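Grila Laundry Words

A small word list of washing and clothing terms, collected in the town of Marnetdale and the villages near it. Version 2.

What is inside

The list has 343 entries. Every entry has the word as people say it, a simple meaning in English, and one sentence of use. Some words have two spellings - we kept both, because the speakers did not agree and we did not want to choose for them.

Files

words.csv - the main table
sentences.txt - one sentence per line, same order as the table
changes.txt - what is different from version 1

Columns in words.csv

id: a number, never used again if an entry is removed
word: in small letters
meaning: short, without a period at the end
place: Marnetdale, Peltirmont or both
checked: yes or no

How it was collected

Maya Ghanem made the interviews in February and wrote the first table. Homa Kermani read all the entries again and corrected the meanings. Words for washing by hand came mostly from Peltirmont, where the older speakers have three different verbs for wringing.

Sample entry

word: brulla
meaning: a shirt or other cloth left in a heap on the bed
place: both
checked: yes
sentence: "There is a brulla on your bed, fold it before dinner."
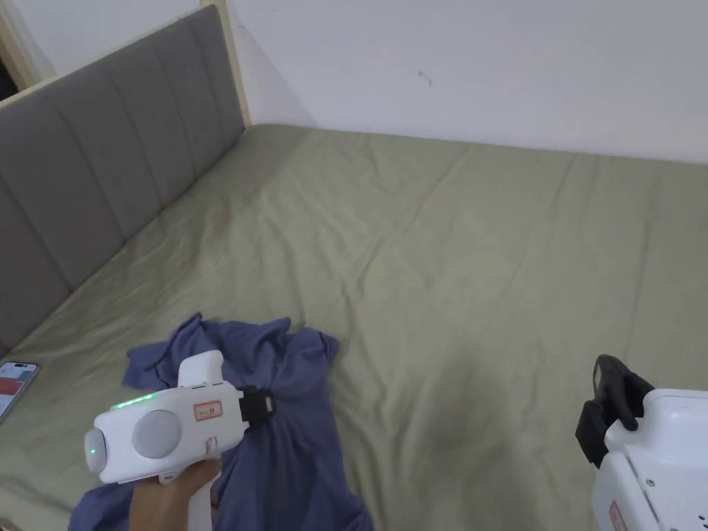

Known problems

The sentences are still uneven in length. Entries marked "no" in the column checked should be used with care. Words for shoes are missing - they will be in the next version.

License and contact

Free to use and change, please name the Grila list. Corrections can be sent to Homa Kermani. Last edit: 13th August.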